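## 4.2 Sorting work at the Wadeck site

Sorting at Wadeck is organized around bins. Figure 3 gives a view of the work. 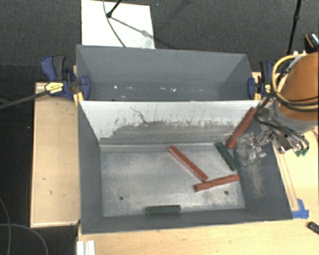
**Figure 3.** Red and green blocks in the front bin, with the gripper at its right side.

Who decides when a person steps in?

The operator on shift decides, and no approval from the line lead is needed. This rule dates from June, when Genivaldo Seixas rewrote the station instructions. Before then, operators had to call the lead and wait.

We logged 632 stops at the station. In 92 of them the operator cleared the bin by hand and restarted the cell alone. Operators told us they lift less than they used to but spend more of the shift watching. Anselmo Evangelista, who had packed by hand at Mendonça for 10 years, found the watching more tiring than the packing. Two others preferred it. Pay grades did not change during the study, and the job title on the roster is still "packer."

Break times are treated in Section 4.3.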